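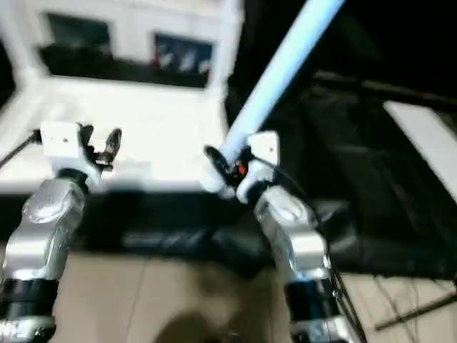

Enrolled students missing from course pages after the night sync

Opened by: Uwe Schwerdtfeger, Registrar's Office, Ostermann College
Assigned to: Timo Sperling, Tratex support
Product: Tratex connector, Groria to Greveo
Priority: High (changed from Normal)
Status: Solved, with one open question

Uwe Schwerdtfeger, 8:12 am

Good morning,

I write for the registrar's office of Ostermann College. We keep our enrollments in Groria and the teachers have their course pages in Greveo. The Tratex connector brings the enrollments from one to the other every night.

Since the beginning of October we receive calls from students of the evening program who cannot open their courses. They log in to Greveo without any error, but the list of courses is empty. In Groria these same students are correctly enrolled, they have paid the fees, and there is no hold on the account. I looked up nine of them one by one before I opened this ticket.

The evening program has 1,197 students this term. I compared the list from Groria with the list of persons in Greveo who have one course or more, and 80 students are missing. I attach the comparison as a spreadsheet. Yellow lines are the missing students.

What I have tried already:

- I asked three students to log out, clear the browser and log in again. No change.
- I opened one student's record in Groria, saved it without changes, and waited for the next night. No change.
- I removed one student from a course and enrolled her again on the same day. Next morning she was still missing.
- I looked in the connector log. It says "Completed" for every night and there is no line in red.

I did not enroll anybody by hand in Greveo. Last year we were told that the connector may remove such persons again, and I do not want to give students a course page that disappears.

Kind regards,
Uwe Schwerdtfeger

Timo Sperling, 9:40 am

Hi Uwe,

Thanks for the clear write-up and the spreadsheet. You were right to leave the manual enrollments alone, the connector would have removed them at the next run.

Could you check a few things for me?

1. Are the missing students all in the same courses, or spread over many?
2. Do they have a college email address in Groria? A blank email is our most common reason for a skipped student.
3. Did anything change in the export before the term started? New program, new course codes, new filter?

Please also send me the export file from last night, if your rules allow it. There is a secure upload link in the ticket menu.

Timo

Uwe Schwerdtfeger, 11:05 am

Hello Timo,

To 1: They are spread over many courses. Accounting, nursing, welding, English composition, all of it. In each course the other students are present.

To 2: All of them have an email address. I also checked for spaces before or after the address, because we had this problem with the library system once. I found none.

To 3: The filter is the same. But this term the two-year evening certificates were moved into the same export as the degree students. Before, they had their own export, which a colleague started by hand. It was decided in summer to have only one file so that no one can forget it. I was in favor of this.

The file is uploaded. I removed the birth dates, the rest is as the connector receives it.

One more observation. There is a student who has her first course in Greveo but not the two others. I had not marked her in yellow, because my comparison only looked for students with no course at all. She called us herself. I do not know if this is important.

Uwe

Timo Sperling, 1:22 pm

It's important! Thank you for mentioning her.

I opened your file and went to her lines. Her first course is on line 3,000. The other two come directly after it. Everyone after her in the file is on your yellow list, and no one before her is.

So the connector reads 3,000 lines and stops. That is the row limit for a single file in the settings your college has. It should write a warning when it reaches the limit, and I can see that in your log it did not. I have passed that to our developers.

Do you know how the file is sorted? I expected the end of the alphabet to be missing, but the names are mixed.

Timo

Uwe Schwerdtfeger, 1:50 pm

The file is sorted by student number. Students who transfer to us late receive the highest numbers, so most of the yellow lines are late transfers. For this reason I searched two days in the transfer procedure and found nothing wrong there. I see now that it was only the order of the file.

Can you raise the limit? The midterm papers are due soon and some teachers collect them only through Greveo.

Uwe

Timo Sperling, 2:35 pm

I can request a higher limit, but it has to be approved and switched on during a maintenance window, so it won't be tonight. I've raised the priority to High.

In the meantime you can split the export into 2 files, degree students in one and certificate students in the other, like you had before. Both will be well under the limit. Put them in the same folder and the connector takes them one after the other.

Timo

Uwe Schwerdtfeger, 3:18 pm

Before I do this I would like to ask a question, please. In the manual, in the chapter about removed students, I read that the connector in "full" mode compares the file with Greveo, and whoever is not in the file is taken out of the course. If I send two files, will the second file not take out everybody who was only in the first?

We use the "full" mode. I attach a picture of the settings page.

Uwe

Timo Sperling, 3:31 pm

Good catch, and sorry, I should have asked which mode you are on. Yes, in full mode the second file would remove the degree students from their courses. Please don't put the two files in the folder yet.

Corrected steps:

1. In the connector settings, pause the night schedule.
2. Change the mode from "full" to "add and update". Save.
3. Export the degree students and the certificate students from Groria as separate files. The file names must be different.
4. Upload both files and choose "Test run". Nothing is written to Greveo in a test run.
5. Look at the line "To be removed". It must say 0. If it says anything else, stop and write to me.
6. Start the real run.
7. Switch the schedule on again, but leave the mode on "add and update" until the new limit is in place.

The disadvantage is that students who drop a course will stay in Greveo until you go back to full mode. You would need to take them out by hand.

Timo

Uwe Schwerdtfeger, 4:47 pm

I followed the steps. At step 4 the test run first gave an error, "Header not found" for the certificate file. The old export of my colleague has the column "Section" where the new one has "Section ID". I changed the name of the column and the test run was good. "To be removed" was 0.

The real run is finished. I made my comparison again, this time course by course and not only by person. All evening students have all their courses. The student with only one course has now three. I called her and she could open them.

For the drops, I will keep a list in the office and take them out each afternoon. It is not many at this time of the term.

Two questions remain for me:

a) Some teachers gave a quiz in the last week. For a student who was missing, does Greveo now show a zero, or is the field empty?
b) When we go back to "full" mode, is there something to do before?

Uwe

Timo Sperling, 5:10 pm

a) From our side the student is simply new in the course and we don't send any grades. Whether a closed quiz shows as a zero depends on how the gradebook is set up in each Greveo course, so I'd ask the teachers to look. They can normally reopen a quiz for single students.

b) Yes. Go back to one file, make a test run in full mode, and compare "To be removed" with your own list of drops. They should be the same people. I'll write here when the limit has been changed.

Timo

Uwe Schwerdtfeger, 8:26 am (next morning)

The night run went well, both files were read to the last line. I have written to the teachers of the evening program with the names of the affected students in each course and asked them to check the quizzes. Four have answered already. In two courses there was a zero, and the teachers have reopened the quiz.

I would like that the ticket stays open for the missing warning in the log. If the log had said that the file was too long, I would have found it on the first morning. For now I look at the number of lines myself before I go home.

Thank you for the quick help.

Uwe

Timo Sperling, 9:02 am

Marked as solved, and I've linked the warning issue so you get an update when there's a fix. The higher limit is requested. I'll post here once I have a time for the maintenance.

Timo

80 people found this thread useful
Shared 2 times

Related tickets
Dropped students still visible in Greveo course list
Groria export: "Header not found" after change of column name
How to run a test sync without changing enrollments
Cross-listed sections appear as separate courses
Instructor change in Groria not shown until the next term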